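Bruren and Jetulo present method for learning household tidying from hand-held grippers

18 August 2021 – The robotics group at Bruren and its partner Jetulo today published a method that teaches two-handed clearing tasks from recordings made in ordinary bedrooms. A person works with one gripper in each hand, and a learning model later uses the camera views to plan the motion of both arms.

The group tested the method on 40 tasks. After training with 30 recordings per task, the model chose a suitable grasp more often than the earlier one-camera version in all but nine of them.

Grasping light packaging

Paper tubs and thin wrapping change shape easily, and a wide-angle lens bends every straight line near them. The model therefore learns the position of the finger pads relative to the object, and does not need a flat picture of the bed.
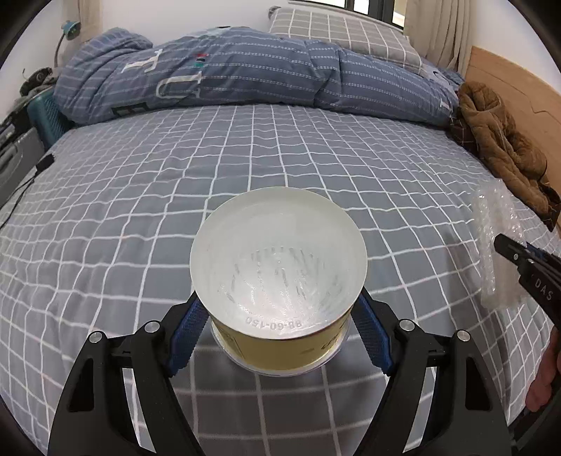 Working near the floor

Trash bins were the harder part. Black liners are dark inside, and cables on the floor can confuse the model. "We did not clean the rooms before recording," said Mitsuko Ueda, who leads the study. "A method that works only in a tidy laboratory has little use for a family."

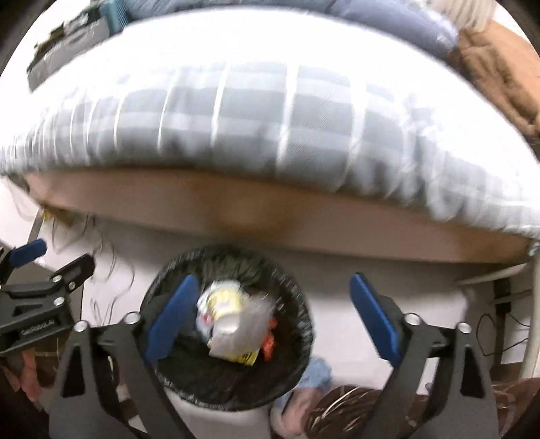 Open gripper jaws at a lined trash bin beside the bed.

Themis Nikolaidis of Jetulo said that the next version will use 17 more tasks, including folding of clothes. Recording for these begins in September.

The method description and the training code are available on request from the Bruren press office.

Press contact: Yesenia Cáceres, Bruren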